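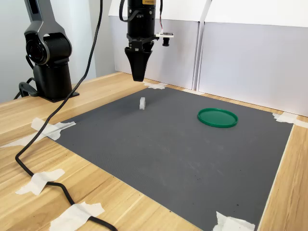
Dark gray mat on the wooden tabletop.

From: Malachy Hayes
To: label-printers list
Subject: Re: Vakska 433 feeds three blank labels after every job

Marwan Hakim wrote:

> I have a Vakska 433 on a serial cable, printing shipping labels from
> an old stock program. It worked for years with the roll we used to buy.
> We changed to a different roll in April, same width, slightly shorter
> label. Now every job prints fine and then the printer pushes out three
> blank labels and stops with the FEED light blinking. If I press FEED
> once it goes back to ready.
>
> I have done the calibration from the front panel twice. I also tried
> turning the darkness down. No change. The test page comes out with no
> blanks at all. Is the sensor dead?
>
> The manual I have is the short one, 17 pages, and it has nothing on
> this.

Marwan,

I doubt the sensor is dead. If it were, the test page would run on as well, and you say it doesn't. The test page is built inside the printer and uses the label length stored at calibration. Your stock program almost certainly sends its own length at the top of each job, and that overrides the stored one until the job ends.

So the printer knows the label is one length and the program tells it another. When the job closes, the printer looks for a gap where the program said it would be, doesn't find one, and keeps feeding until it hits the search limit. On the 433 the search limit is three labels. After that it blinks FEED and waits for you. That matches what you describe.

You can check this without touching the program. Put the printer in dump mode and send one job:

1. Switch the printer off.
2. Open the cover and make sure the roll is seated and the guides are touching both edges of the backing paper.
3. Close the cover. Hold FEED and PAUSE together and switch the printer on.
4. Keep holding until the FEED and PAUSE lights are both steady, then let go.
5. Send one label from the program.
6. The printer will print everything it receives as plain characters, with the hex codes underneath.
7. Switch off and on again to leave dump mode.

It will use up a few labels. Look near the top of the dump for a line starting with a capital Q. The number after it is the label length in dots. If it says Q695, that is the length for the old long label, and that is your problem.

To fix it, look in the program's directory for a printer definition file. On most of these stock programs it is a plain text file with a name ending in PRN or DEF. Make a copy first. Find the Q line and change the number to the length shown on your own test page, under LABEL LEN. Leave the number after the comma alone. That one is the gap height, and it only needs changing if the gap on the new roll is different from the old one. Measure it to be sure. Save the file as plain text. If you open it in a word processor and save it from there you will get extra codes in it and the printer will print garbage.

If there is no definition file, the length is compiled into the program and you can't change it. In that case there are two ways around it:

- Set switch 5 on the back panel to ON, with the power off. The printer then ignores any Q command it receives and uses the stored length. The catch is that it also ignores the gap setting, so calibrate again afterward.
- Or go back to the old label size. Dong-hyun Jang posted a while ago that Plustus still sells it, though I haven't ordered from them myself.

I would try the switch first. It is not in the short manual. In the full manual it is on page 53, in the table of switch settings, and it is marked "reserved" in the first printing. It does work – I have two 433s running that way with a Zuneo terminal in front of them, and neither one has fed a blank since.

Two other things while you have the cover open.

The darkness setting has nothing to do with feeding, so put it back where it was. If you leave it low the bar codes will scan for now, but the print gets fainter as the head wears and one day the courier will start refusing them.

Also check the little slide on the sensor. It moves left and right under the paper path and it gets knocked when people change rolls. For labels with a gap it should sit near the middle of the label. If it has slid all the way to the side it may read the edge of the backing, and then you get blanks now and again with no pattern. Yours has a pattern, so I don't think this is it, but it takes a minute to look.

One correction to what I told Ita Heffernan last month about the Jia model. I said switch 5 did the same thing on that one. It does not. On the Jia, switch 5 turns off the cutter, and the length override is switch 7. Eamon Dolan wrote to me off list to point it out. Ita, if you set switch 5 on my advice, please set it back. Nothing will have been harmed, but the labels will be coming out in one long strip.

Marwan, if the dump shows a Q number that agrees with the test page, then I am wrong and we need to look at the form feed instead. Some programs send one at the end of every job because they were written for ordinary printers. It shows up in the dump as 0C, right at the end. Post the first ten lines and the last ten and I or someone else here will go through them. Please type them into the message, as the list strips attachments.

Malachy

--
To leave this list, send a message with the word unsubscribe in the subject line.
Please trim quoted text when replying.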